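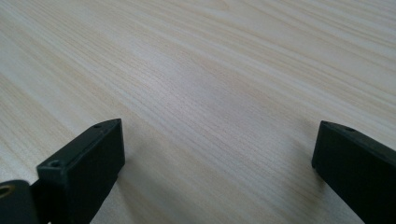 Unit 4: Two-finger hand grippers, using the Clusen kit

This handout goes with the October practical. Read it before you come to the bench, and bring it with you. The kit under review is the Clusen hand-held gripper set from Ernerholm. We are looking at it as a buyer would, so keep notes on what you would want changed before ordering it for a workshop.

4.1 What is in the kit

The Clusen comes in a flat case with one hand-held gripper, one pair of fingers already fitted, a spare pair, a camera with its bracket, a short cable and a bag of screws. The recording software is called Tikwood and is installed on the bench machines. Check the contents against the card in the lid when you take a case out and again when you hand it in.

The fingers are matte black blocks with a flat inner face. These faces do the gripping, and they should meet evenly when the trigger is fully pulled. Each finger has small round holes in its top face. Do not put anything in them during this unit.

4.2 Opening and reach

Before any task, hold the gripper low over the bare table with the fingers open. Both fingers should show in the camera view with a wide gap between them, and their tips should be about level. If one sits clearly further forward than the other, close and open the gripper once and look again. If it is still out, swap the kit and write the fault on the case label.

The tips may come close to the table but should not be pressed into it. Pressing bends the wrist of the tool slightly and the recorded height will be wrong.

4.3 Light and table surface

A table with a finish can throw back a bright patch under the room lights. Tikwood does not use the grain of the table to find position if the patch is too strong; it shows a yellow bar and carries on with the motion sensor alone. Turn the table or switch off the nearest lamp. A shadow under a finger is fine.

4.4 The recording task

Work in pairs. Each pair records 20 runs. In each run, start with the gripper open over bare table, wait for the tone, move to the block, close, lift, place it on the card and open again. Keep each run under 30 seconds. Longer runs are saved but do not count.

Name the files with your bench number first. Do not delete bad runs. Mark them B in the list.

4.5 Comparing with the Voß gripper

The Voß has softer fingers and a lighter trigger. It copes better with round objects and worse with thin card. The supplier of the Clusen quotes a life of 1,440 hours for the trigger spring. We have not tested this. The spring can be changed with the tool in the case, but the Voß has to go back to the maker.

For your review, answer in full sentences:
How easy was it to judge the gap from the camera view alone?
Which objects slipped, and at what point in the lift?
What would you need to buy in addition to the kit for a class of 18?

4.6 Handing in

Reviews are due on 26th June, one per pair, no more than two pages. Put the run list at the back. Cases go on the lower shelf with the fingers left open.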